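Incidencia: episodios de «recoger la mesa» rechazados por el validador
Proyecto: Grustum, puesto de dos brazos
Abierta por: Karim Younis
Fecha: 17 de junio
Estado: abierta, con resignación

De la última tanda de 20 episodios, el validador de Jiltano ha tirado 16. El motivo es el mismo en todos: «estado final no alcanzado». La tarea pide vaciar la bandeja, pasar la vajilla al escurreplatos gris y echar las sobras en la bandeja negra. El arroz, entretanto, ha decidido ocupar el resto de la mesa.

Primera comprobación: calibración de los dos brazos. Correcta. Segunda: desfase entre las cámaras. Dentro de lo admisible. Tercera: volver a leer la instrucción de la tarea, cosa que debí hacer antes que las otras dos. Dice «mesa limpia». No dice cuán limpia.

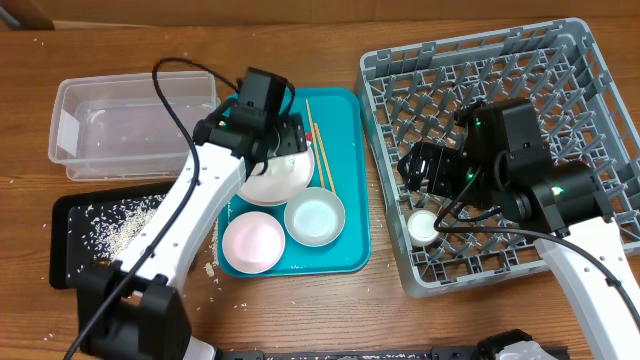 Li-hua Liu: El validador no entiende de arroz, compara con la plantilla de enero, y aquella se grabó con platos sin comida. Yo no tocaría los brazos. Y por favor, no barráis los granos entre episodio y episodio, que luego la política aprende que la mesa se limpia sola.

Tomo nota. Retiro también la escobilla que acababa de pedir a Tsang.

Pido a Clollbridge acceso a la plantilla. Contestan que la plantilla es configurable. Pregunto dónde se configura. Contestan que en la plantilla.

Mientras tanto reviso las tomas de muñeca de los rechazados. La sospecha era que el validador confundía los granos con vajilla sin recoger, y los registros le dan la razón a la sospecha: 3 de los episodios figuran con «objeto pequeño residual» repetido hasta llenar el campo de texto.
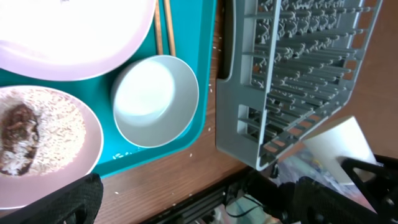

Subo el umbral de tamaño mínimo de objeto y relanzo la validación sobre los mismos datos, sin grabar nada nuevo. Pasan 5 de los rechazados. Los demás siguen cayendo, ahora por «utensilio en bandeja». Al menos es un error distinto, y en este puesto eso cuenta como avance.

El criterio de los palillos tampoco estaba escrito. Unos operadores los dejaban para el final y otros ni los consideraban parte de la vajilla. Los dos bandos tienen argumentos y los dos los han defendido por el chat.
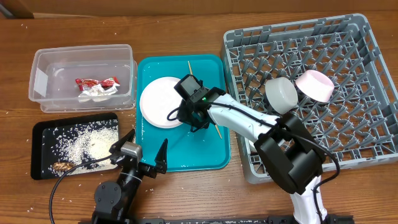

Propuesta para la próxima tanda: plantilla nueva con comida de verdad, palillos incluidos en la lista de piezas y granos sueltos marcados como tolerados. Los episodios en que una pieza quede tumbada en el escurreplatos se dan por buenos si está dentro; la instrucción no pide elegancia.

Pendiente: que Clollbridge confirme el formato de la plantilla. Li-hua revisa las etiquetas antes de relanzar. No cerrar la incidencia hasta entonces, aunque el sistema lo sugiera cada mañana.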